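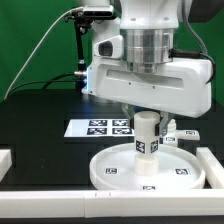

No. 31

The allotment is nearly done for the year. I went up on 9/22/24 and lifted the last of the potatoes, a red variety I had from Ulleck in spring. They did better than the whites, which had scab on most of them. I have 7 sacks in the garage now and will give two to my sister.

The runner beans are finished. I left the brown pods on for seed and cut the rest down to the ground, leaving the roots in. Afonso Gouveia on the next plot pulls his out whole and his beans are no worse than mine, so do as you like.

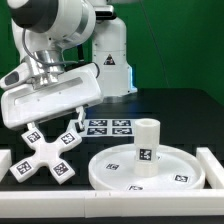

Onions and garlic

The onions dried well on the shed roof and are strung up. A few had thick necks and we are eating those first. I have ordered 30 garlic cloves for planting in October, in the bed where the peas were. It wants lime before then.

The water butt has split along the bottom seam. Desmet have one the same size but the tap is on the wrong side for my path, so I may have to turn the stand round. 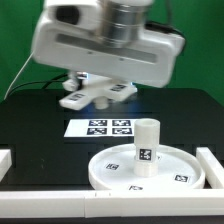

Photo: A. Gouveia

Rent is due next month and has gone up again. I am keeping the full plot for another year. The rhubarb needs dividing, and I still have to mend the gate before the wind gets at it.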